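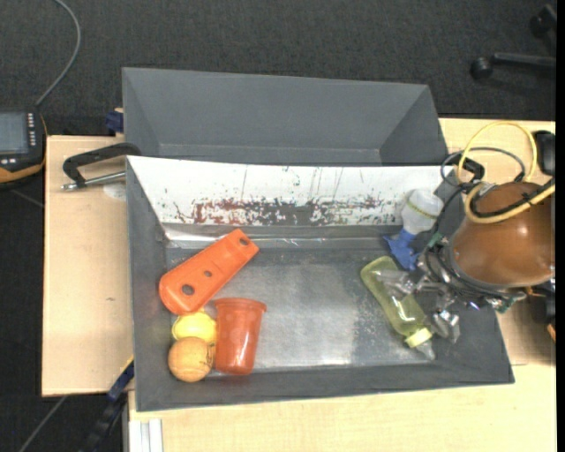
把持候補の順位を学習器の評価値だけで決めているのであれば、半透明の物体で深度が欠けたときに何が順位を支えているのかが読み取れない、との指摘が本稿の草稿に対して寄せられた。あわせて、認識部の不確かさが計画部のどの変数に渡り、どこで捨てられているのかを明示すべきであるという意見もあった。本章ではこの二点に答えるかたちで、把持計画ソフトウェア Stildale の内部構成と、認識、計画、制御の各部の間で受け渡される情報について述べる。

図3 作業箱内の把持動作。把持対象は黄緑色の半透明ボトルであり、左側には橙色のブラケット、大小二個の球および橙赤色の半透明カップが互いに近接している。

4. 欠損深度を考慮した把持候補の順位付け

4.1 処理の全体構成

Stildale は、観測の取得、領域の推定、把持候補の生成、候補の順位付け、軌道の生成、実行時監視の六つの処理から構成される。各処理は独立したプロセスとして動作し、通信基盤 Irov を介して時刻印付きのメッセージを交換する。構成の基本は2020年3月に凍結した版に従っており、以降の変更は順位付けと実行時監視の二つに限られる。

処理の分割にあたっては、後段が前段の内部状態を参照しないことを原則とした。順位付け部が受け取るのは、把持候補の集合、候補ごとの局所形状の要約、および深度の信頼度地図のみである。領域推定部が用いた画像特徴量は渡されない。この制約は実装の見通しをよくする反面、領域推定の段階で生じた誤りを順位付け部が直接に訂正できないという欠点をもつ。4.6節で述べる失敗事例の一部は、この欠点に由来する。

作業箱の形状は既知とし、底面と傾斜した側面を平面の組として保持する。箱は作業台に固定されているため、箱座標系とロボット基部座標系の間の変換は校正時に一度だけ求め、実行中は更新しない。ただし、監視部は箱の縁に対応する点群の残差を周期的に計算しており、残差が閾値を超えた場合には計画を停止して再校正を要求する。

4.2 信頼度地図の生成

能動式の深度計測では、半透明の樹脂に投影された光の一部が物体を透過し、箱の底面または側面で反射して戻る。その結果、物体の表面が存在する画素に底面に近い深度が割り当てられる場合と、値そのものが得られない場合の二種類の異常が生じる。後者は欠損として容易に検出できるが、前者は一見正常な値をとるため、しきい値処理では取り除けない。図3に見られるボトルとカップは、いずれもこの二種類の異常が生じうる物体に該当する。

本システムでは、カラー画像から推定した物体領域と、深度から推定した占有領域の不一致を信頼度の手掛かりとする。画素 u における信頼度 c(u) を次式で定める。

c(u) = m(u) ・ exp( − α d(u) − β s(u) )　　(7)

ここで m(u) は深度が得られた画素で1、欠損画素で0をとる指示関数、d(u) は領域の内外判定に関する二つの推定の不一致度、s(u) は連続する観測間での深度の標準偏差である。α と β は正の係数であり、模擬環境 Voltau 上で生成した観測を用いて定めた。係数の調整に実機の観測は用いていない。

d(u) の計算には物体領域の推定結果を使うため、領域推定が誤っている画素では信頼度も誤る。この影響を抑える目的で、領域境界から一定の画素数以内では d(u) を平滑化し、単一画素の判定が信頼度を大きく左右しないようにした。平滑化の幅を広げると、隣接する物体の間の狭い隙間で信頼度が過大に評価される。球とカップのように接触した物体の組では特にこの傾向が強く、幅の選定は隙間の検出性能との折衷となる。

4.3 把持候補の生成

把持候補は、指先の接近方向、手首の回転角、開き幅および把持中心の位置によって表現する。候補生成部は一回の観測につき最大1,000個の候補を出力する。候補の半数は局所形状に基づいて生成し、残る500個は物体領域の主軸に基づいて生成する。前者は深度が正常に得られる不透明な物体に対して精度が高く、後者は深度が欠けていても輪郭さえ得られれば生成できる。

二種類の生成法を併用した理由は、単独ではいずれも十分な候補を供給できなかった点にある。局所形状のみに依存した初期の実装では、半透明のボトルに対して候補が一つも得られない観測が繰り返し発生した。主軸のみに依存した実装では、穴や先細りの部分をもつブラケットのような部品に対し、指が有効に接触しない位置の候補が上位に残った。現在の版では、生成法の違いを示す標識を各候補に付し、順位付け部で評価式の切り替えに用いている。

生成された候補のうち、指先が箱の側面または底面と干渉するものは、この段階で除外する。干渉判定では、指と手首を複数の凸形状で近似する。ハンドの周囲を通るケーブルについても、姿勢に応じて占有しうる空間を包絡形状として登録し、手首の回転角に対する制約として扱う。包絡形状は保守的に設定しているため、実際には到達可能な姿勢が除外される場合がある。箱の隅に置かれた物体では、この保守性が候補数の減少として現れる。

4.4 順位付けの定式化

順位付け部は、候補 g に対する評価値 Q(g) を次式により計算する。

Q(g) = w1 P(g) + w2 C(g) − w3 R(g) − w4 U(g)　　(8)

P(g) は学習器が出力する把持成功の推定確率、C(g) は指先の接触が見込まれる領域における信頼度 c(u) の平均、R(g) は周辺物体との干渉の危険度、U(g) は高さ方向の不確かさである。w1 から w4 は非負の重みとし、生成法の標識ごとに別の組を用いる。

冒頭の指摘に関して補足すると、深度が欠けた領域では C(g) が小さくなり、同時に U(g) が大きくなる。したがって学習器の出力が高い候補であっても、接触領域の大部分が欠損している場合には順位が下がる。一方、対象のすべての候補が同程度に欠損の影響を受ける場合、C(g) の差は順位にほとんど寄与しない。この状況で順位を支えるのは R(g) であり、周辺物体から離れた位置で対象をはさむ候補が相対的に優先される。図3のハンドはボトルの中央付近に位置しており、左側の物体群とは反対の側で作業している。

U(g) の計算には、領域の輪郭と箱の底面から求めた高さの上下限を用いる。下限は対象が底面に接している場合に対応し、上限は輪郭の短軸の長さを物体の厚さとみなした場合に対応する。横倒しになった円筒状の容器では、この上下限が実際の高さを比較的よくはさむ。直立した容器では短軸の長さと高さの関係が成り立たないため、上下限の信頼性は低い。直立か横倒しかの判定は領域推定部の出力に含めており、判定の確信度が低い候補には U(g) に一定の加算を施す。

R(g) は、指の掃引空間と周辺物体の占有領域の重なりから求める。占有領域には信頼度に応じた膨張を加える。すなわち、深度の信頼度が低い物体ほど大きく見積もる。この処理によって半透明物体の近傍では接近経路が狭まるが、観測されていない表面に指が衝突する危険は低減される。

4.5 計算時間と実行時監視

観測の取得から軌道の確定までの制限時間は300ミリ秒とした。このうち130ミリ秒を候補の生成と順位付けに割り当て、残りを領域推定、軌道生成および通信に充てる。制限時間は処理全体の周期を保証するためのものであり、超過した場合には途中までに評価を終えた候補の中から最良のものを選ぶ。評価の順序は標識ごとに交互とし、打ち切りが生じても一方の生成法に偏らないようにした。

軌道の生成には把持制御ライブラリ Akinola を用いる。Akinola は接近、閉鎖、持ち上げの各段階について速度と指先力の上限を受け取り、段階ごとに軌道を返す。Stildale は U(g) の値に応じて接近段階の速度上限を変更する。不確かさが大きい候補では接近を遅くし、接触の検出から停止までの移動量を小さく抑える。

実行時監視部は、指の開き幅、関節電流および手首の力の推定値を監視する。接触が予測より早く検出された場合には、その時点の位置を高さの新たな下限として記録し、同一の対象に対する次回の計画に反映させる。接触が予測位置を過ぎても検出されない場合には、あらかじめ定めた余裕分だけ前進を続け、それでも検出されなければ候補を棄却して退避する。いずれの場合も、棄却された候補の近傍には減点を与え、同じ姿勢が反復して選ばれることを防ぐ。

監視に用いる閾値は物体の種別に依存しない。種別ごとに閾値を設ければ軟らかい容器の変形を抑えられる可能性があるが、種別の判定を誤ったときの挙動が予測しにくくなるため、本稿では採用を見送った。変形しやすい容器に対しては、閉鎖段階の力の上限を候補の開き幅から決める簡易な規則のみを適用している。

4.6 失敗の分類と記録形式

失敗の分析では、最終的に物体を保持できたか否かのみを記録しても、原因となった処理を特定できない。そこで本システムでは、各処理の入出力を共通の事象識別子で結び付け、後から同一の入力を与えて再実行できる形式で保存する。保存対象は、カラー画像と深度、信頼度地図、全候補とその評価値の内訳、選択された軌道、および監視部の時系列である。固定カメラで撮影した作業箱の画像にも同じ識別子を付与し、計測値だけでは解釈の難しい事象の確認に利用する。

失敗は四つの類型に区分する。第一は、対象の領域が他の物体と結合して推定される場合である。第二は、深度の透過によって把持の高さが低く見積もられる場合であり、半透明の物体に集中する。第三は、干渉判定の保守性により有効な候補が残らない場合である。第四は、閉鎖段階で対象が滑り、または転がる場合であり、球状の物体に多い。第一の類型では、前述のとおり順位付け部が領域の誤りを訂正できないため、評価式の改良による効果は限定的であった。

第二の類型に対しては、記録した候補集合に対する再順位付けが有効な診断手段となる。選択された候補と、U(g) を除いて再計算したときの最上位の候補とを比較すれば、高さの不確かさが選択に与えた影響を候補単位で確認できる。両者が一致する事例では、失敗の原因は順位付けよりも前段にあるとみなし、信頼度地図の検査に進む。この手順は Voltau 上の再生機能として実装しており、実機を動作させる必要がない。

なお、再実行の結果が元の結果と完全に一致するのは、打ち切りが生じていない観測に限られる。制限時間による打ち切りは計算機の負荷に左右され、再生時の候補の評価数が実行時と異なるためである。この差を解消するため、9月以降の記録では、打ち切り時点で評価を終えていた候補の一覧を併せて保存することとした。それ以前の記録については、全候補を評価した場合の順位を参考値として扱い、次章の集計には含めない。

4.7 適用範囲

本手法は、箱の形状が既知であり、対象の輪郭の大部分がカラー画像上で観測できることを前提とする。物体が幾重にも積み重なり、半透明の物体が別の半透明の物体越しに見える状況では、不一致度 d(u) の定義そのものが成立しない。また、鏡面に近い反射をもつ物体では、透過とは異なる機構で深度が乱れるため、式(7)の係数をそのまま用いることはできない。

把持対象の選択順序も、本章の定式化には含まれていない。評価値は対象ごとに計算され、どの物体を先に取り出すべきかという判断は上位の作業計画に委ねられる。評価値の最も高い候補を単純に選ぶ方策では、密集した物体が後に残りやすい。この点と、領域推定部へ評価値の内訳を返す双方向の構成については、6章で改めて検討する。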